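Home News Features Reviews Events Subscribe

Kitchen practice at Pitgate
Features desk, September

The open day at Pitgate began at 7 in the morning, before most of the trading estate had its shutters up. Visitors were given tea, a badge and a seat facing a wall of screens. The kitchen we had come to see exists only in software, and the company, Belay, builds it so that a robot arm can practise household jobs without breaking anything.

Belay started in farm machinery and wrote the steering program for the Cledomow, a mower for orchards. It moved indoors two years ago. The kitchen work goes by the name Naletti, and the staff use the word for the arm, the room and the program that joins them.

We were shown camera views first. Some are close to the furniture and hard to read, all panel and moulding.

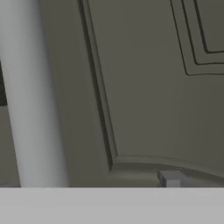
Why train a robot in a made-up kitchen?
Mostly to save time and crockery. A simulated room can be put back as it was in a moment, and a mistake costs nothing.

The next session was about cups. The arm is white with black trim, and it works over a granite island with a brick wall behind. A light yellow tumbler is an awkward thing to pick up. Grip too low and it may tip, close too hard and a real one would crack. Belay runs 500 attempts before it changes any setting, and we sat through enough of them to see why the staff bring sandwiches. 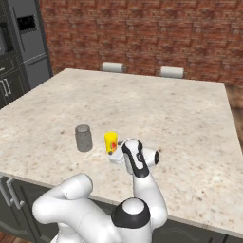
The gripper meets the yellow cup on the island, with a grey jar to the left.

After a break the talk turned to cupboards and shelves. Doors are harder than cups, we were told, because a door moves in a curve and the arm has to follow it. An open one also takes up space the arm might need. Two members of the audience asked about wet floors and pets. Neither is in the program yet.

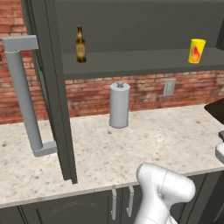

What comes next

Belay plans to try the same jobs on a real worktop at Pitgate over the winter. The unit is being fitted out now, and the next open day will be held there. Places are free but have to be booked through the company.

Contact us | Copyright, all rights reserved | Back to top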